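Equipment budget (robot cells)

In the planning of small robot cells, the equipment budget is the list of everything a buyer expects to pay for before the first part is picked up, together with the list of things the buyer will pay for anyway. The second list is usually compiled later.

Contents
1 Make-up
2 The Plakunach split
3 Benches and fixtures
4 Spares
5 See also

Make-up

The arm is the item that everyone remembers. It has a brochure. In a typical first draft it takes up about 80 per cent of the money, with grippers, cabling, guarding and the bench sharing a line marked "sundries". By the time the cell is running, sundries has often grown large enough to need a budget of its own.

The Plakunach split

The Plakunach split, named after the assembly workshop where it was first written down, caps the arms at 41 per cent of the total and keeps 30 per cent for grippers, fixtures and bench work. The remainder covers fitting, training and the electrician's second visit. Suppliers such as Illon quote in this form on request, though the request may need repeating.

Critics, chiefly people who sell arms, consider the cap too low. The Yordanov variant removes it altogether and is popular with buyers who are spending someone else's money.

Benches and fixtures

Cells that take computers apart or put them together need a flat place for the case and a holder for each loose part. Slatted aluminium benches cost more than a kitchen table and are easier to bolt things to. Printed fixtures are cheap to make.

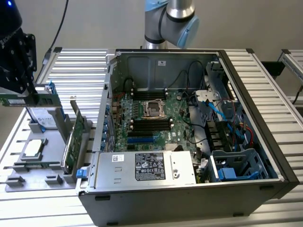
They are also cheap to make again, and a sensible plan allows for 4 versions of each. Lerton, a maker of bench kits, sells the slats by length and the bolts separately, a policy that has done much for its January sales.

Spares

Gripper fingers, cables and a spare part of every kind the cell handles should be bought with the arm. Bought afterwards, they come out of the tea fund.

See also

Commissioning
Depreciation
Overspend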